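Minutes of the review meeting – hand-held gripper kit, offer from Nimden

Month: May
Start: 10.15
Place: meeting room on the second floor, Uvico
Chair: Aurora Falcão
Minutes: Tanvir Begum
Also present: the handling group, purchasing, one guest from Kouris (items 3 and 4 only)

1. Minutes of the last meeting
Accepted with one correction. In the part about delivery, "Puvov" should be read as the name of the software and not of the supplier. The supplier is Nimden.

2. What is offered
Aurora repeated the main points of the offer for the persons who were absent last time. The kit contains one pair of hand-held grippers, left and right, with cables, the mounting plates and a licence of Puvov for one year. A person holds the grippers and does the task by hand, and the recorded movements are later used for teaching our arms. The price is 523 euros per month for hire, training day included. Purchase is also possible but the supplier has not yet sent a written price.

Purchasing asked if the licence continues when we stop the hire. Answer from the supplier by e-mail: no, the two end together. Purchasing wishes to see this sentence in the contract.

3. Results from the trial
Tanvir presented the list of recordings. In total 401 recordings were saved during the trial period. Most of them are with the bottle and the clear plastic box: picking up the bottle, putting it in the box standing, taking it out again. The remaining ones are with small flat parts, and these were clearly more difficult for all operators.

The operators gave their comments in writing. The summary is as follows:
– The handles are comfortable for the first hour. After this the wrist becomes tired, mostly on the right side.
– The cables are too stiff near the handle. Two operators asked for a softer cable.
– The start and stop of a recording is easy to learn.
– When both grippers come close together over the table, it is hard to judge the distance between the jaws. 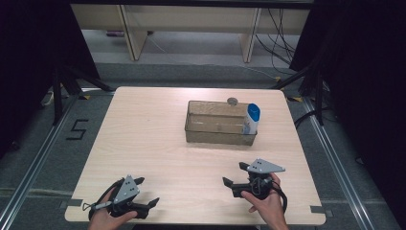 The guest from Kouris explained that their own group had the same difficulty with distance and that it became smaller after some days of practice. They now let each new operator work with one gripper only in the beginning. Aurora found this a good idea and asked to try it also here.

There was a discussion about the length of one working session. The operators' proposal is a pause after each hour. No objections.

4. Service and support
The answer time of the supplier was discussed. Four questions were sent during the trial. Three were answered the same day, and one, about the export of files from Puvov, is still open. Tanvir considers this question important, as without the export we can not compare with our older recordings.

5. Decisions
The hire is continued for 2 months under the present conditions. No decision on purchase before the written price has arrived.

6. Actions
Aurora: ask Nimden for the purchase price and for softer cables.
Tanvir: remind the supplier of the export question; make a short plan for practice with one gripper.
Purchasing: check the contract text about the licence.

7. Other matters
The key for the storage cupboard is again missing. Please look in your pockets.

The meeting was closed at 11.40. The next date will be sent by e-mail.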